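Chapter 6
Putting On a Benefit Show

I booked my first benefit concert in a room that held 274 people, and I sold 30 tickets in advance. I still get a little queasy thinking about the week before it! The cause was a food pantry in Zistholm that needed a new walk-in cooler, the bands were friends of mine, and I figured that good music plus a good cause would pretty much sell itself. We ended up with a decent crowd at the door (it was raining, and the bar next door had closed early), but I learned more from that one night than from any workshop I've sat through since.

So this chapter is about benefit shows: how to pick a cause, how to split up the money, and how to get musicians to say yes without making them feel cornered. Chapter 5 covered regular ticketed gigs, and I'm going to assume you've read it. If words like "guarantee" and "door deal" look strange to you, go back and skim the first few pages.

Start with the money, even though it's the least fun part. Before you print a single poster, you should be able to say exactly where each dollar goes. Does the charity get everything that comes in at the door, or only what's left after the sound person and the room are paid? Both are fine. I've done both. What gets people mad is finding out later, so put it on the poster in plain words.
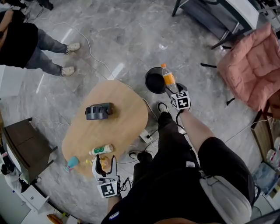

The room is usually your biggest cost, and it's also the one you have the best chance of talking down. When I called Dellico, a club I'd played maybe twice, I asked for a slow night in February and got the place for the price of the staff. Owners like a full bar on a dead night. Ask early, be clear about who the show is for, and bring a letter from the charity if you can get one.

Now, the bands. Please don't assume they'll play for free. Some will offer, and that's lovely, but gas and strings cost the same whether the show is for a good cause or not. I set aside a small travel amount for each act and tell them they're welcome to hand it back – plenty do. One group, Pestcombe, drove four hours, took their gas money, and then sold T-shirts all night for the charity. I'd book them again tomorrow.

Food can help too. The family restaurant Đặng sent over trays of spring rolls for our third show, and we sold them by the plate at intermission. Between those and the raffle, the night brought in 4000 dollars, and a good chunk of that came from people who were just hungry.

In the first section we'll work through a simple budget, line by line. Grab a pencil, and pick a real room in your town to use as you go. Call them up and ask what a weeknight costs.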